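Drileo Hand-Held Gripper Kit: README for the Cloth Sample Set

Hello, and thank you for downloading the sample set! It goes along with the Drileo kit from Hotier, and it's meant for people who are still deciding whether to buy one, or who have a box on the way and would like something to load in the meantime.

The set holds 101 short recordings of household cloth being handled with the hand-held grippers, all made in one room at our Wovelton office. You get the wide round view from the gripper camera, the gripper's path, and the finger opening, one folder per recording.
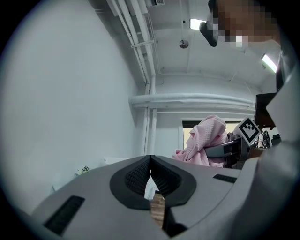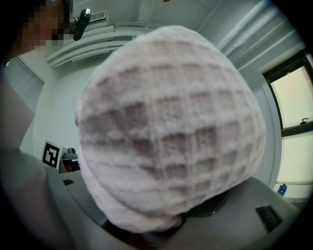 Both frames have the pink waffle cloth in them, along with one of the square black-and-white markers.

3 min read

Faces are pixelated in everything we publish, and we would kindly ask you to leave them that way.

What to expect

Soft things are hard work for any gripper, and waffle weave is a good, honest test (I've grown rather fond of it). The cloth often goes out of focus when it comes close to the lens, so if your training code throws out blurry frames, please loosen that setting first or you'll lose a lot of useful material! The ceiling fills much of the view in many recordings, too, and our loader, Tan, has a crop option for that.

Getting started

Unpack the archive, install Tan, and point it at the top folder. It reads the index file and checks each recording as it goes. You'll want more than 13 GB of free disk space.

Known problems

Recording 7 has no finger data. Recording 568 is numbered oddly and belongs at the end of the list; we kept the number so that older scripts still work.

Last updated 01/05/2021. Questions and corrections go to Jennylyn Enriquez through the support form on the kit page, and she's always glad to get them.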